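4. Dining table – clearing and setting

Applies to the Rizk table and anything set on it. For unpacking the table and fitting the legs go back to section 2. Hussam Nasrallah keeps the master copy, this one was patched in April so page numbers might be out.

Before you start

Table top is wood. Treat it like wood. No wet cloths left sitting, no hot mugs straight on the surface.
You'll need: soft cloth, Poveo wood cleaner (order code 156), two plates, mug, fork, spoon. Tea towel for drying.

4.1 Clearing

1. Take everything off. Keys, bottles, remotes, the lot. Don't just shove it to the far end.
2. Put it away properly. Chairs are not a shelf – things left on a seat get sat on.
3. Wipe along the grain, not across. Light pressure.
4. Dry straight off with the second side of the cloth.
5. Get down low and look across the top toward the light. Smears show up in the glare. Wipe again if you see any.

CAUTION: Never spray cleaner direct onto the wood. Spray the cloth. It gets into the grain and leaves a tide mark and then its a sanding job.

4.2 Setting for one

1. White plate toward the back of the table.
2. Mug in front of it, open side up, handle to the lower right so it's easy to grab.
3. Fork to the right of the mug, tines to the back.
4. Spoon next, right of the fork. Bowl of the spoon to the back as well.
5. Red plate to the left of the mug. Bread, toast, whatever.

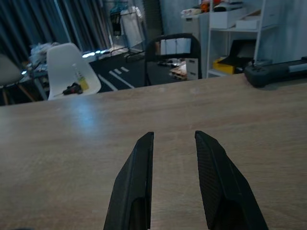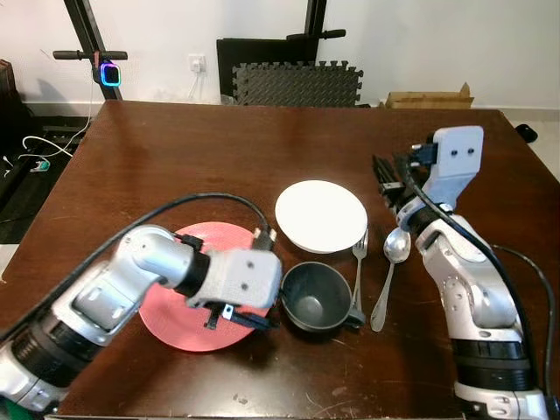

Fig. 4 – First picture: table top and chairs. Second picture: plates, mug and cutlery on the table.

NOTE: Fork and spoon both go on the right in this layout. Not the formal way, we know. Lefties can mirror the whole thing, mug handle included.

4.3 If it doesn't look right

Plate rocks – check for crumbs underneath first. Still rocks, check the leg bolts (2.6). Snug only. Don't overtighten.
White rings on the wood – heat or damp. Leave it overnight, often fades. If not, see 7.3.
Cutlery spotty – dried too slow. Buff with the tea towel before it goes down, not after.
Mug marks – use a coaster. Trinstead cork ones are fine, the Divex rubber ones can stick to the finish so give those a miss.

4.4 After the meal

1. Cutlery off first, then mug, then plates. Lift, dont slide. Plate bottoms scratch.
2. Crumbs into your hand or a dustpan. Not the floor.
3. Repeat 4.1 from step 3.
4. Chairs back in, gap left so the backs don't knock the table edge.

CAUTION: No scourers, no bleach, no bench spray. Kitchen stuff is too harsh for this finish.

Spare bolts, part 880, 14 to a bag. Ask Shiela Baluyot.

Section 5, storing the cutlery, starts on page 17.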